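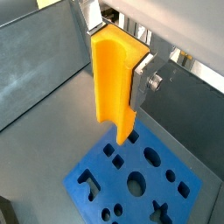
How many demonstrations does a new part need before the arm can be left to try it alone?
For a rigid part with one correct way in, 200 is where we start. For a part that can be turned end for end we plan on 400, half for each way round.

Slide 2 - Two ways of showing
Hand guiding: the operator holds the arm and moves it. Quick to learn, but hands get into the camera view. Remote control: the operator sits outside the enclosure with a leader arm. Slower at first, cleaner recordings. Vodby uses the first, Gumholm the second. Pause for questions on safety stops.

Slide 3 - Rules for the operator
Move at one steady speed. Stop briefly above the tray before going down. If the part slips in the fingers, end the run and mark it as failed - do not correct and carry on. Change operator after more than 3 failed runs in a row.

Slide 4 - What goes wrong
Operators drift. Areeba Siddiqui compared early and late runs at Skaditz and found the approach angle had crept by 5 degrees over a shift. The trained arm copied the spread. Show her plot, explain the axes first.

Slide 5 - Wrist camera
Close view of fingers and part. Poor view of anything behind the part. Mention the Baysal fixed camera, then hand over for the demo.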